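Recording a choir in a stone room

I have been recording the Zekthorpe chamber choir for long enough to have made most of the available mistakes. The last set was done in the parish church over one long evening in September, and these are my notes on it, mainly so that I can find them again before the next one.

The room seats 500 and was empty apart from the singers. Empty is the worst case for a stone building. With an audience in, the tail after a loud chord drops off quickly enough that the words survive. Without one, the low end hangs on for several beats and the tenors start to slow down to wait for it. We moved the choir forward from the chancel step to the crossing, which shortened the tail at the microphones a little and did more for the singers, who could hear the other side of the group for the first time.

The programme was unaccompanied apart from two pieces with a drone. That matters for level setting. A choir of this size has a very wide range, and the quiet end sits close to the noise of the building. I measured the heating first. With the blower on, the noise around 700 Hz was plainly audible under the altos. With it off, the limit became the road outside. We turned it off and people kept their coats on.
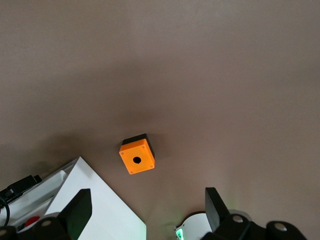 Main pair first. I used two small omnis, spaced, on a tall stand well above head height. The temptation in a church is to go further back for a grander sound, and I gave in to it two years ago. The result was all building. This time I started close and moved back one step at a time, recording the same eight bars at each position, and stopped when the consonants began to soften. The final position was one step forward of that.

The outriggers were a pair of Wilach cardioids, one on each side, mixed well below the main pair. They are there to fill in the outer sopranos and basses, who otherwise sound as though they are standing behind a curtain. I delayed the main pair slightly to line them up. If you skip this the edges of the choir arrive early and the middle goes vague.

The recorder was the Zunano, which I have complained about before. The preamps are fine. The menus are poor, and the headphone output is noisy enough that I no longer trust it for judging hiss. I checked the first take on a laptop instead. The files are numbered from the day the unit was new, so the session began at 1,222, and I wrote the take numbers on the score next to the file numbers. Do this on paper. I have tried a spreadsheet and could not keep up with it.

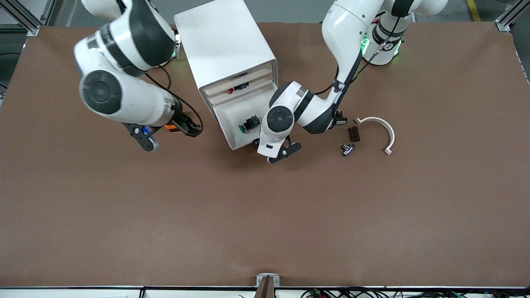 Kushnir

Tuning drift was the main musical problem. Over a long slow piece the choir sank by nearly a quarter tone, which would not be noticed in concert but makes editing between takes impossible. A join between bar 40 of one take and bar 41 of another is obvious if the second has started fresh from the pitch pipe. The fix was to record in longer spans, give the note again only at agreed places, and treat those places as the edit points. It took 7 takes to cover the slow piece, and the finished version uses three of them.

The drone pieces did not have this trouble, for the plain reason that there was a fixed pitch to sing against. They had a different one. The drone was a shruti box, and its bellows clicked. I moved the player to the back row and turned the box round – not elegant, but the click went down far enough to be covered by breaths.

Mixing was short. A gentle cut in the low mids, no compression, no added reverb. I did lower two coughs by hand and left a third, which falls on a rest and cannot be removed without leaving a hole in the room sound. I also kept a full half minute of silence from the building for patching gaps. Record more of this than seems sensible, at the same gain as the music and with the singers still in place.

Things to change next time: a second tall stand, a longer cable for the left outrigger, and a start time after the evening traffic has cleared. The sandbags were in the wrong car.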